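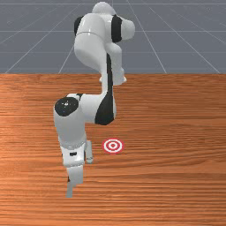 Nerea Cabello replied:
I must disagree with the opening post. The Skirnton Library is right to shorten the renewal period to seven days. Members on a waiting list have the same standing as the member who holds the book, and the present rule does not treat them equally.

Hugo Montes wrote:
With respect, the shorter period will fall hardest on members who live out toward Urnevel, where the bus runs four times a day. I ask that the desk staff be allowed to grant a second renewal on request. The draft policy is silent on the point.

Ainhoa Villanueva (moderator) wrote:
Members are asked to cite the section of the draft they are addressing. Comments received before the end of May will be forwarded with the minutes. The sections still open are listed below.

1. Renewals. One renewal of seven days, unless another member has placed a hold.
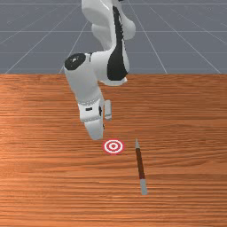 2. Late fees. No fee on children's books. For all other items, the fee stops at the cost of replacement.

3. Local history collection. The 500 volumes received from the Cifuentes estate remain for use in the reading room only.

Fulgencio Valcárcel wrote:
On section 3, I see no case for a complete ban on lending. Many of the volumes are ordinary printed novels, and copies can be bought secondhand for very little.

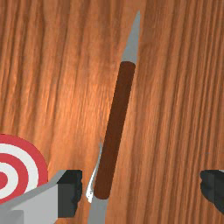
I would support a restriction on the parish records and the maps — those cannot be replaced — and normal lending for the rest. I also note that the reading room closes at 5 p.m., before most working members are able to reach it.

Nerea Cabello replied:
The terms of the gift speak of "the collection" as a whole. I do not believe the library may divide it without the written consent of the family.

Fulgencio Valcárcel wrote:
Then consent should be requested. I have read the letter, and it does not mention lending at all.
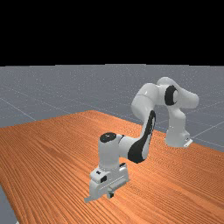
Related thread: Reading room hours

Hazel Brannigan wrote:
I move that the reading room stay open until 7 p.m. on one evening each week, starting in May. The Gesero branch already does so. Comments on lending should remain in the thread above.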